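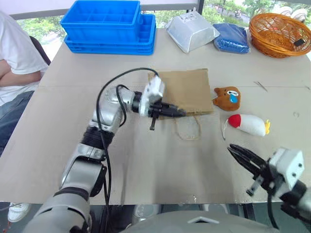

Paper carrier bag

A paper carrier bag is a bag made of paper, usually kraft paper, and fitted with one or two handles so that goods can be carried by hand. It is used mainly in retail trade, in gift giving and for food sold to be eaten elsewhere. The bag is supplied flat, is opened at the point of packing, and can normally be folded flat again after use. Small and medium sizes are common in toy and gift stores, where they are used for soft toys, boxed games and stationery.

Terminology

In everyday American English the term "paper bag" covers both the carrier bag and the plain grocery sack, which has no handles. Trade catalogs separate the two. The word "shopper" is also found in catalogs and refers to a carrier bag with twisted paper handles. The Engelbrecht catalog, long used by stationers in the Bakberg district, lists the same article as a "cord bag," a name that survives locally.

Construction

The body of the bag is formed from a single sheet, folded into a tube and glued along one seam. The sides may be given a lengthwise crease, called a gusset, which allows the bag to lie flat and to open into a box shape. The bottom is folded and glued in a rectangle. Brown kraft paper is left unbleached and takes its color from the wood pulp. White kraft paper is bleached and is preferred where printing in several colors is required.

Paper weight is stated in grams per square meter. A medium bag in the Engelbrecht list has a weight of 130 grams per square meter and a width of 244 millimeters. Lighter papers are easier to fold but crumple more readily when the bag is handled.

Handles

Three types of handle are in general use. The twisted handle is a cord of rolled paper, bent into a loop and glued under a patch inside the mouth of the bag. The flat handle is a folded strip of paper attached in the same manner. The die-cut handle is an opening cut through the body itself. Twisted handles may be thick or thin; the thin kind is usual on smaller bags - those meant for light goods - and can be laid down against the paper for storage.

Packing of soft toys

Soft toys are among the easier articles to pack, as they are light and can be pressed into shape. They also present certain difficulties. Plush fabric drags against the paper and may pull the sides inward, and projecting parts such as ears, beaks and tails catch on the rim. Toys with a hanging loop are generally packed with the loop upward, where it can be reached.

The method taught at the Zullus gift stores begins with the opening of the bag. One hand steadies the outside while the other is pushed in through the mouth to spread the sides and press out the bottom.

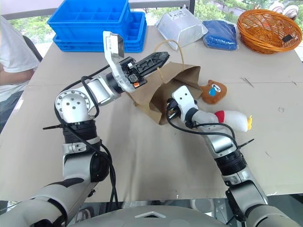

The handles are kept clear of the mouth during this step, as a loop that falls inward will be trapped under the contents. The largest toy is then placed at the bottom, on its back or side, and smaller pieces are set above it. Character cushions and plush heads, which have no body to support them, are placed upright against one wall with the face outward. Zullus advises packing up to 7 palm-sized toys in a medium bag. Larger purchases are divided between 2 bags of equal size.

Tissue paper may be added on top. It is not needed for protection, but it conceals the contents when the bag is given as a present. The mouth is left open, folded over once, or closed with a sticker placed between the handles.

Storage and reuse

Unused bags are stored flat in a dry place, with the handles all facing the same way. Damp weakens both the paper and the glue under the handle patch. A used bag may be flattened by pushing the bottom panel up against one side and pressing along the original creases. Creases made by crumpling remain visible but do not prevent further use, provided that the bottom seam is sound.

At Havavgate, a community center in Bakberg, used carrier bags are collected each August and given out again at the winter toy exchange. Bags with torn handles are set aside for craft work or lining drawers.

Disposal

Plain kraft bags with paper handles are accepted in most paper recycling collections. Bags with ribbon or rope handles should have these removed first. Bags laminated with plastic film, often sold as gift bags, are usually excluded, and local instructions should be consulted.

See also

Gift wrap
Grocery sack
Kraft paper
Stuffed toy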